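Re: [hillforts-list] Dating the outer bank at Hillari
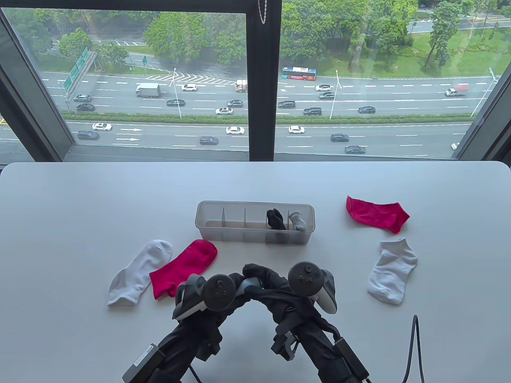

Page last changed: Jan 24, 2022

Darren Birkett wrote:
> I've read the 574 date for the outer bank at Hillari in three places
> now, and none of them says where it comes from. Is it a chronicle
> entry or did someone get it out of the ground? Also, is the bank
> the same build as the inner wall? The sign at the car park says so.

Darren,

It comes from the chronicle. The entry for 574 says a garrison was placed "at the height above the ford" and gives no name. Morelli took that to be Hillari in his first survey and everyone since has copied him. Teltton is also a height above a ford, and it has a better claim on the road.

As for the ground, there have been two trenches through the outer bank. The first was Morelli's and he stopped when he hit rubble, which he called a wall core. The second was dug 27 metres further north by Annunziata Guerra's team one August, and went down to the old turf line. They found no rubble core at all, only dumped clay and a row of post holes on the inner side. So at that point the defence was a timber-fronted bank, and I think Morelli's rubble is a later repair near the gate.

The inner wall is a different job. It is mortared, it has reused Roman tile in it, and it cuts across the tail of the outer bank on the south side. You can see the join if you walk down past the cistern, but wear decent boots. The sign is wrong, and has been since it went up.

What we don't have is a date for the bank itself. Guerra's charcoal came from the turf line underneath, so it only tells you the bank is later than that. The sample was oak, too, and could have been old wood when it burned. I'd be happy with "sixth or seventh century" and wouldn't go closer.

The garrison size of 2,000 that gets quoted along with the date is not in the chronicle. The enclosed area would hardly fit that many people standing up, let alone with horses. I haven't traced who first printed it.

The trench drawings are in the second Hillari report, from page 165. The section is labelled back to front - north is on the left.

Nives Pace

Comments

Katia Melis: The 2,000 is in the old Makus guidebook, with no source given. I have a copy if anyone wants the page.

Darren Birkett: Thanks, Nives. I'll take the date out of my notes. Did the post holes go all the way along?

Sveva Greco: They only opened a narrow trench, so there's no telling. The geophysics was poor on that side because of the fence.

Recent messages

Teltton ford and the Roman road
Reused tile in the Hillari cistern
Morelli's notebooks - where are they kept?
Parking at the north gate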